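Ceder Public Meeting Kit
By Cillex

Home > Meeting Equipment > Portable Kits > Ceder

In stock. Ships from our Bukness workshop.

If you have ever sat through a zoning hearing in a school cafeteria, you already know why we make the Ceder. The council has moved the meeting out of the usual room to fit the crowd, the one microphone squeals whenever somebody stands near the serving hatch, and the person keeping time is holding up a phone that the speaker can't see. By the second hour everyone is cross, and half of what they're cross about has nothing to do with the zoning.

The Ceder is a complete sound, timing and recording kit for town councils, county boards, school boards, planning commissions and anybody else who has to hold a public meeting in a room that wasn't built for one. It packs into two rolling cases. One person can bring it in from the parking lot in two trips (or one, with a friend), and a clerk who has set it up a couple of times will have it running in 20 minutes, tape and all.

We've been making some version of this kit since Elínborg Arnardóttir was a deputy clerk herself and got tired of typing "inaudible" into the minutes. She still reads every letter that comes in, and a good many of the changes in the current model started out as grumbles from customers. Please keep grumbling. We do mean that.
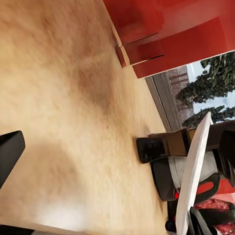 What comes in the kit

Six table microphones for members, each with a push-to-talk button and a ring that lights red when the microphone is live. The chair's microphone has an extra button that mutes the others. We suggest you talk this over with your members before the first meeting!

One floor stand with a public comment microphone. The stand adjusts from seated height up to a tall adult's height with one hand, and the base is wide and low so a wheelchair or a walker can come right up to it.

Two powered loudspeakers on tripod stands. They are meant for speech, and we tuned them that way. You could play the national anthem through them and it would sound all right, but we wouldn't use them for a dance.

The Ragnarsson timer, in a pair: a large display that faces the speaker and a small one that sits in front of the chair. Green, yellow, red, with the minutes and seconds in numerals you can read from the back row. The chime at the end can be turned down or switched off.

A mixer and recorder in one box. It records each microphone to its own track and also makes a single combined file, ready to post or send along to whoever types up your minutes. Recordings go to two memory cards at once.

A headphone output and a feed for local radio or cable access, so a reporter can plug in without taping a recorder to your loudspeaker. There is a second feed for an assistive listening transmitter, which we sell separately because most towns already own one.

All cables, color-coded at both ends, with 67 feet on the longest run. A roll of floor tape and a laminated setup card are in the lid of the larger case.

About the cables

We get more questions about these than about everything else put together. The kit is wired on purpose. We did build a wireless version a few years ago and tried it for most of a budget season with three very patient towns, and it was fine on ordinary nights. On the nights with a full house and every phone in the room switched on, it wasn't fine. So the Ceder has cables, and it'll go on having cables until we find something we trust as much.

The table microphones link one to the next, so there's a single run from the end of the members' table back to the mixer. If a cable does get rolled over by a chair once too often, any standard microphone cable will do until the replacement arrives. You don't have to buy ours, although the colors are nice.

Room size

Out of the box the kit covers a seated audience of 170 in a room with a normal ceiling. Gymnasiums are harder. For a gym we recommend the extra speaker pair, set halfway down the room, and bringing the front pair down a notch so that they aren't doing all the shouting. The mixer has a switch labeled DELAY for this, and the setup card shows where to put it. If your room is a strange shape, send us a rough sketch with the measurements on it. Skarphéðinn Bergmann looks after these, and he will write back with a drawing of his own, usually by the next morning.

Running public comment

A word about the timer, as it's the part people get attached to. You can set the limit anywhere from 30 seconds to 15 minutes, and you can store four limits under the four buttons on the front. Most boards keep three minutes on the first button and five on the second for group spokespeople. There is a pause button for when the chair interrupts, and there's an add-time button for when an interpreter is helping and the rules allow the speaker double.

The yellow light comes on with 30 seconds left unless you change it. Some chairs like a full minute of yellow. We've found that people wrap up much more gracefully when they can see the light coming, and the chair hardly ever has to be the one who stops them, which is a kindness to the chair as well — it's never pleasant cutting off someone who has waited since six o'clock to talk about their road. 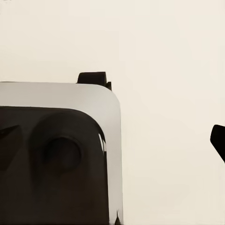

The timer runs on its own battery, too, so it can go out on its own for candidate forums, debates and budget workshops where you don't need the sound. Quite a few towns lend theirs to the library.

Specifications

Weight, both cases packed: 82 pounds
Member microphones: 6, expandable to 14
Public comment microphones: 1, expandable to 2
Recording: separate track per microphone, plus combined file
Power: one ordinary grounded wall outlet
Timer battery: one full evening on a charge
Case color: gray or dark green
Warranty: five years on electronics, two on cables and stands

What's not included

Cameras and streaming gear. The mixer has a line output that will feed any camera with an audio input, and we're glad to talk you through connecting it, but we don't sell video. Table skirts, name plates and gavels are over on the Accessories page. The gavel is maple and it is very loud.

Ordering and purchase orders

We take purchase orders from any public body, and we'll hold a quoted price through the end of your fiscal year. If your rules call for three quotes, tell us early and we will send ours in whatever format your finance office likes. We also have a plain one-page summary that you can drop straight into an agenda packet, and it has been through enough agenda packets by now that the wording is in pretty good shape.

Lead time is usually two weeks. It stretches to four in September, when the school boards all start back up together and Bukness gets very busy, so please order over the summer if you can.

Rental

If you only need a kit for one big hearing, we rent the Ceder by the week. The rental arrives two days before your meeting and goes back with the prepaid label in the lid. Half of what you pay comes off the price if you decide to buy within the year.

Trade-ins

We take back the older Cillex kit, the one with the single beige case, working or not. Please take out your memory cards first. We have mailed back more than one closed session, unopened, with a note.

Questions before you buy

Call or write and you'll reach someone in the workshop. Mornings are best. Tell us how many members sit at the table, the largest crowd you expect, and which room you dread the most, and we'll start from there.

Related items

Extra speaker pair with stands
Ragnarsson timer, sold singly
Member microphone, add-on
Spare cable set, all colors
Setup cards, pack of five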